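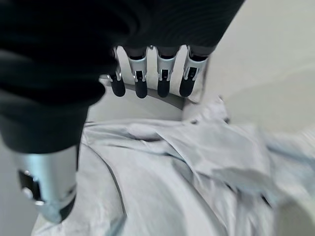
Slide 1. Dark cloth, bunched, with the hem hanging loose.

Handling Dark Textiles: Finding the Edge, Squaring, Folding
Speaker notes, Salma Erraji
Prelumville Textile Care Meeting, December session

Opening

Leave slide 1 up during introductions. Start without the biography; it is in the handout.

The subject is the step between the dryer and the fold. Most training material begins with a garment already flat on a table. In a working laundry the garment arrives in a heap, and time is lost before the first fold is made. With pale cloth the loss is small. With dark cloth it is larger and depends heavily on the light.

Point at the slide. The creases in a dark heap are close in value to the cloth itself. What the eye gets is a faint gray highlight along the top of each ridge. The rolls are easy to find. The layers are harder, and a shadow between two rolls can look much like an opening. The hem is the useful feature. It is readable where the cloth stops and a paler background begins, so the background matters as much as the lamp.

Slide 2. Terms

Keep it short. Go over the words as they are used in the rest of the talk.

Bunch: cloth gathered on itself with no flat area larger than a hand.
Roll: a rounded fold with air or more cloth inside.
Edge: any boundary of the piece, finished or raw.
Hem: a finished edge, turned and stitched.
False edge: a fold that looks like an edge from where the worker stands.

Spend a moment on the false edge. A worker who lifts a false edge brings up a doubled layer, and the piece lands twisted. The correction takes longer than a second search would have taken.

Slide 3. The trial at Alaoui

Background for the room: Alaoui is a contract laundry on the east side of Prelumville. Its dark work is aprons, tablecloths and uniform pants. Jotberg supplied the tables for the trial and had no part in the measurements.

183 pieces were followed from bin to stack. Of these, 92 were handled on the existing dark gray table and the rest on a white one. Same shift, same workers, same lamps. Pieces were drawn from the bin in the order they came.

State the limits before anyone asks. The pieces were not matched by size. The workers knew which table they were on. I did the timing myself with a handheld timer, and I would not defend small differences.

The result I will defend is the count of wrong lifts. On the white table, workers picked up false edges less often, and the difference was plain on large pieces. On aprons it was slight. Apron strings give the worker something else to look for, and most workers go for the strings first on any surface.

If time is short, skip the table on this slide and go to slide 4.

Slide 4. Light

Overhead light alone flattens a dark heap. A lamp set low and to one side raises the highlights on the ridges and separates one roll from the next. The Imov lamp we used clamps to the table end. Any lamp with a movable arm should do.

Set the lamp on the side opposite the worker's leading hand, or the hand shades the area being searched. Left-handed workers need it moved. At Alaoui it was not moved for the first part of the trial, and I have marked those pieces in the data.

Glare is the other problem. Polyester uniform cloth throws back enough light that the highlights merge. Raise the lamp a little for polyester. Cotton and wool blends can take it low.

Slide 5. Procedure

Read the steps aloud at normal working speed. The handout has the same text.

1. Put the whole heap down on the pale surface. Do not begin the search in the bin.
2. Look along the outside of the heap for a line where cloth meets table.
3. Take that line between thumb and fingers and feel for stitching. A hem has a ridge. A false edge does not.
4. Slide along the hem in one direction until a corner or seam is reached.
5. Hold the corner, go back for the second, and lift.

Step 3 is the one people drop once they are confident. With heavy cloth the thumb does most of the work — the fingers hold the layer and the thumb reads it. Thin gloves are fine. Thick ones hide the ridge of a narrow hem, and a worker in thick gloves should go by the seam instead.

Give one full lift, then allow the cloth to hang before it is laid down. Repeated shaking puts lint back on the surface, and on dark cloth it shows.

Slide 6. Lint

White tables shed less on dark cloth than people expect, provided they are wiped. The lint mostly comes from mixed loads. Run dark pieces after dark pieces. Wipe the table at every change of load with a damp cloth, then a dry one.

Question likely here about lint rollers: useful at the final check, too slow before folding.

Slide 7. What to change first

Order of cost, lowest first. A white sheet pinned tightly over the existing table will serve for a test. Then a side lamp. Then a new table, if the test supports it. Run the sheet for 7 shifts before deciding, and record wrong lifts only. Times can come later.

Questions

Allow 5 minutes. Bring the two sample aprons and the tablecloth to the front for anyone who wants to try step 3 by hand. The data sheet goes out on request; take names on the pad by the door.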